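How Our Neighbors Put Things Down: A Small Study of Household Surfaces
Austra Kalniņš
Final report, Everyday Design seminar

When I started this project in October I thought I was going to write about chairs. I had a whole folder on chairs! But then I spent an evening at my aunt's apartment in Skestisgate, watching her look for a clear spot to set down a bowl of soup, and I went home thinking about tables instead, and about all the places where we put things without really deciding to.

My question was a simple one: how do people keep order on the surfaces they use every day, and where did they learn it? I visited 6 households in our part of town, and I stayed for 2 meals in each, which my hosts were very kind about (I have never eaten so well during a semester). I also read through the old housekeeping pamphlets in the Skekus reading room, where the librarian let me keep a desk by the radiator.

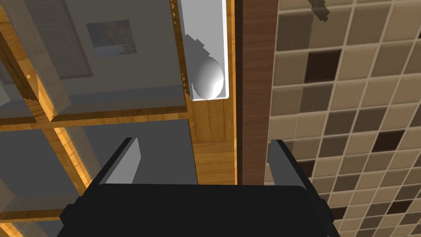
My first finding concerns what I came to call edges. Nearly everyone I visited had some way of saying "this belongs here and the rest of the table is free," and they could be quite firm about it. A long, narrow white tray with raised rims on a brown wooden surface does this very plainly, and the color contrast helps, so that even a guest knows where one area stops and the next begins. The Khương family did the same job with a folded cloth, and the grandmother moved it back into place twice while we were talking, without looking down.

The second finding surprised me more. People who grew up in small homes told me they still cleared the table completely after eating, even when they now had plenty of room. One woman said her mother would not let homework and bread be on the table at the same time, and she has kept the rule for her own children, who complain about it just as she did.

If I did this again, I would visit in the mornings too, when everyone is in a hurry and the rules probably bend a little. I would also ask the children more questions.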